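Hikis Recipe Cards

Text transcriptions of 176 handwritten recipe cards from the Benavides family kitchen. The oldest card is marked 1972. Most are in English, with a few in Spanish.

Each card is one row in cards.csv. Columns are card_id, title, body, servings and notes. Spelling is kept as written – "tomatoe" stays "tomatoe".

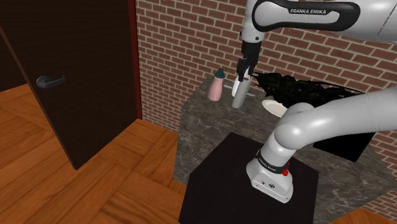 Amounts are stored as text. Fractions use a slash (1/2), and "a pinch" or "some" is left alone. Oven temperatures are in Fahrenheit. Card 2 has no title.

Known problems: the notes column is blank for cards with water stains. Duplicates have not been merged.

Transcribed by Babak Mohammadi. Send corrections through the issues page.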